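The Small Stuff at the End of the Aisle

Most stores have a section that has no good name. It sits past the detergent and before the stationery, and it holds everything a household runs out of without noticing: mosquito repellent refills, cotton buds, cotton pads, shoe polish, safety pins, matches. The sign overhead usually says Home Needs or Personal Care, and neither one covers it.

At Doltia, a neighborhood supermarket with two floors and one working elevator, the section takes up one side of one aisle. The store carries nearly 3,000 lines in all. Of those, 148 are in this aisle. They bring in a modest part of the week's sales and a large part of the week's work.

The work is mostly straightening. A carton of rice stays where it is put. A box of cotton buds is light and slippery, and it moves every time a hand goes near it. Shoppers pull from the middle of the stack, change their minds about the size, and set the box back on top of something else. By five in the afternoon on a Thursday, the shelf has usually been fixed twice and needs it again.

The staff here do it with a cart. The empty cart goes tight against the shelf and works as a second surface, a place to drop the damaged packs and the strays from other aisles while both hands are busy. Stacks get squared from the front with flat palms. Pushing from one side sends the far column over, and then there are cotton pads on the floor.

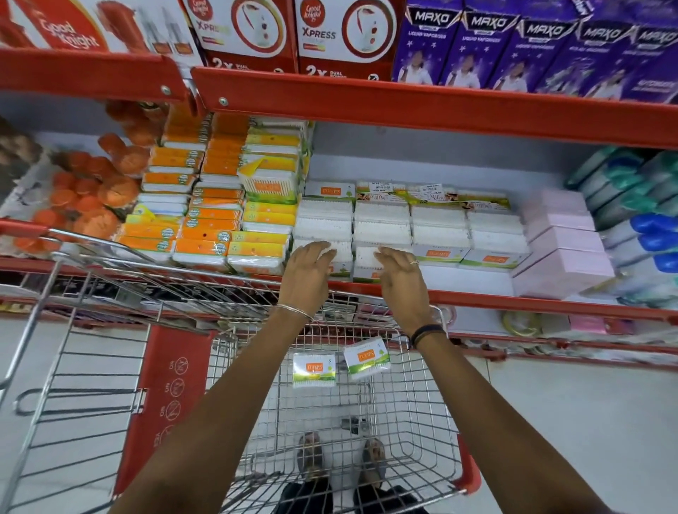

Soft packs are harder than boxes. A bag of cotton has no corners, so it slumps, and a tall column of bags leans on whatever is next to it. The usual fix is to keep the columns low and close together and let them hold each other up. Some stores use wire dividers. Doltia tried a set from a supplier called Pascu and took them out after a month — the packs caught on the wire and tore.

Repellents are easier to keep in order and harder to keep in stock. Sales are flat through the dry weeks and then climb fast with the first rain. The twin packs go first. Machine-and-refill sets sell at the start of the season, and after that it's refills until the weather turns. The store orders 20 cases at a time in the busy stretch and keeps the overflow in the back, next to the bottled water.

The shelves themselves came from Skirkeck, a firm that makes metal racking for small and mid-size stores. They bolt together, and the rails lift off for cleaning. That matters more in this aisle than you might expect. Cotton sheds lint, cardboard sheds dust, and the two settle into the lip behind the rail. Once a month a row gets emptied into carts, wiped down with a damp cloth, dried, and filled again, with the older stock in front.

It's the right moment to check the boxes too. Repellent cartons are thin and the corners crush easily in a delivery. A crushed box with a sound bottle inside can be sold, but shoppers reach past it, and it drifts to the back and stays there. Doltia marks these down and puts them in a basket by the register.

Anyone who wants to run a tidier cupboard at home can borrow a few habits from this aisle. Keep boxed things together and bagged things together. Put the light packs where you can reach them with both hands. Don't stack cotton higher than you can steady with one palm while you pull with the other. Store repellent refills upright with the caps on, away from food, and out of reach of children.

Buy for the season, but only a little ahead. Benevance, a store chain that surveyed its loyalty-card customers last year, heard back from 1,833 households. The item people most often bought when they already had some at home was cotton buds. Batteries came second.

At Doltia the last straightening is done after the doors close, starting at the repellents and working down toward the floor. The cart goes back to the front with whatever didn't belong, and those things get shelved in the morning.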